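보낸 사람: Finbarr Carroll
받는 사람: 나무그릇 모임 메일링 리스트
날짜: 24. 9. 23.
제목: Re: [나무그릇] 큰 그릇 테두리를 어디까지 깎아야 할까요

여러분 안녕하세요. 답장이 늦어서 미안합니다. 지난주 내내 작업실 선반을 옮기느라 메일을 제대로 못 열어 봤어요. 올려 주신 글들은 어젯밤에 차를 한 잔 끓여 놓고 하나씩 다 읽었습니다. 소식지 원고를 벌써 보내 주신 분들, 정말 고맙습니다!

Dirnunard 공방에서 보내신 글에 먼저 답을 드릴게요.

> 안녕하세요, Dirnunard 공방입니다. 큰 그릇을 만들 때마다
> 테두리에서 망설입니다. 얇게 빼면 예쁘기는 한데 겨울에
> 난방을 틀면 꼭 한두 개는 갈라지더라고요. 두껍게 남기면
> 이번에는 손님들이 무겁다고 하시고요. 다들 어떻게 하세요?
> 그리고 밝은 나무에는 기름을 뭘 바르시는지도 궁금합니다.
> 제가 쓰던 것은 한 해만 지나면 누렇게 떠서요.

저도 처음 몇 해는 얇게 깎는 재미에 빠져 있었습니다. 불빛에 비추면 속이 비칠 만큼 얇은 그릇을 만들어 놓고 혼자 좋아했는데, 선물로 드린 집에서 금이 갔다는 전화를 2번 받고 나서 생각이 바뀌었어요. 요즘은 식탁에 놓고 매일 쓸 그릇이라면 테두리를 넉넉히 남깁니다. 손으로 집었을 때 입술이 도톰하고 매끈한 쪽이 설거지할 때도 덜 미끄럽고요. 무게는 바닥 쪽에서 덜어 내면 생각보다 많이 줄어듭니다. 과일이나 빵을 담을 거라면 속을 깊게 파지 말고 넓고 얕게 가시는 것도 권해 드려요. 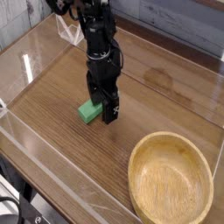
나무그릇 소식지 통권 제30호

옅은 꿀빛이 도는 둥근 그릇이 바로 그런 모양입니다. 테두리는 두껍고 매끄럽게, 속은 넓고 얕게요. 안쪽을 가로지르는 가는 나뭇결도 잘 보이지요. 저는 이런 밝은색 나무가 참 좋은데, 짙은 갈색 바닥보다는 중간 갈색쯤 되는 나무판 위에 놓았을 때 색이 제일 곱게 살아나는 것 같아요. 모서리가 부드러운 옥색 토막 같은 초록빛이 곁에 하나 있어도 퍽 잘 어울리고요. 식탁을 차릴 때 연한 초록 냅킨을 한번 곁들여 보세요.

기름 이야기도 해야겠네요. 저는 Kavanagh에서 나오는 호두기름을 얇게 바르고, 하룻밤 두었다가 마른 천으로 닦아 냅니다. 이걸 세 번쯤 되풀이해요. 한꺼번에 듬뿍 바르면 겉이 끈적해져서 먼지만 붙더라고요. 사포는 마지막에 1000번까지 올리는데, 여기까지는 필요 없다는 분도 많으니 취향대로 하시면 됩니다. 누렇게 뜨는 문제는 저도 속 시원한 답이 없습니다. 창가에서 치워 두니 조금 낫기는 했어요. 혹시 좋은 방법을 아시는 분은 리스트에 꼭 남겨 주세요.

덧붙여서, 11월 모임은 Praddale에서 하기로 했습니다. 각자 집에서 쓰는 그릇을 하나씩 들고 오시면 좋겠어요. 새것 말고 손때 묻은 것으로요. 갈라진 그릇도 환영합니다. 메우는 법을 같이 해 볼 수 있게 제가 접착제와 나뭇가루를 챙겨 가겠습니다. 못 오시는 분들은 그릇 이야기를 몇 줄이라도 보내 주시면 다음 호에 싣겠습니다.

날이 제법 선선해졌습니다. 다들 감기 조심하세요.

Finbarr Carroll 드림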